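Studio Tips: Handling Print Proofs, Swatches and Mounting Boards

Most small design studios lose more time at the cutting bench than at the screen. These notes come from the workshop side of branding jobs: trimming logo proofs, mounting presentation boards and keeping color samples in a state where a client can trust them.

Trimming proofs

Change the blade before you start a set of boards. A dull blade drags the paper and leaves a fuzzy edge that shows up badly on solid color. Snap-off blades are cheap, and one good board costs more than a whole pack.

Cut with the steel rule covering the part you want to keep. If the knife wanders, it wanders into the waste. Make two or three light passes on heavy stock. Stand up for long cuts, and keep your free hand flat on the rule, well back from the edge.

Leave the crop marks on until the last moment. Once they are gone you have no way to check whether the sheet is square. 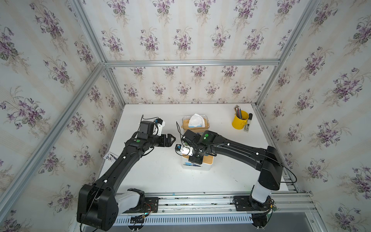 White tabletop against violet-patterned wallpaper.

Mounting without bubbles

Spray adhesive works, but it wants a well-ventilated room and a lot of masking paper. For anything up to tabloid size, double-sided mounting film is easier to control. Peel back a narrow strip of the liner, line up the top edge of the print and press that down first. Then pull the liner away from underneath with one hand while you smooth from the center outward with the other.

Put a sheet of clean layout paper between your hand and the print. Laser prints scuff, and a thumb mark on a black logo can't be wiped off.

Tadhg Hayes mounted the boards for the Palomino identity last September and had 20 of them to get through before a Thursday presentation. His advice is to do the least important board first. By the second one your hands have remembered the job.

Keeping swatches

Store color chips and paper samples in the dark. A closed drawer is enough. Swatches pinned above a desk will shift over a summer, the reds and yellows worst of all, and you may end up matching a new print run to a faded chip.

Write the stock name, weight and press on the back of every sample in pencil. Ballpoint dents the sheet and can show through on uncoated stock. Keep one untouched copy of each approved color and let people handle the others. 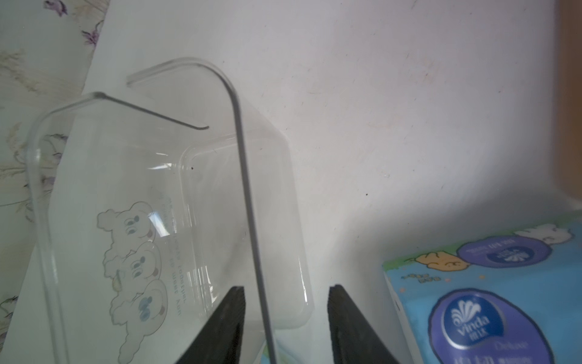 Can I check a printed color under ordinary office lights?
Only for a rough look. Use a daylight-balanced lamp or a north-facing window for anything a client is going to sign off, and view the proof and the swatch side by side on a neutral gray card.

Numbering files and proofs

Give every proof a number and put it on the sheet itself, outside the crop marks. The Hatstead job had 4 rounds of letterhead, and two of them looked the same from across the room. The number was the only thing that told us which one had been approved.

Use a running number for the whole studio instead of starting again with each client. Yabsira Hadgu keeps ours in a plain notebook by the printer — the last Grokus proof was 2,349 and the first one for Sunetti was 2,395. Anyone can look up a sheet without opening the job folder.

Cross out rejected proofs with one diagonal line in red pencil, and keep them flat until the job is invoiced. Clients do go back

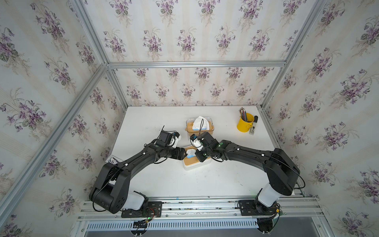

to earlier rounds, and it is quicker to pull out a marked sheet than to print it again and hope the color lands in the same place. After the invoice is paid, keep one full set and recycle the rest.

Cleaning up

Adhesive on a steel rule will spoil the next print it touches. Wipe the rule with rubbing alcohol on a lint-free cloth and let it dry before you put it away. Store cutting mats flat and out of the sun — a warped mat won't come back. Used blades go in a lidded tin, taped shut when it is full.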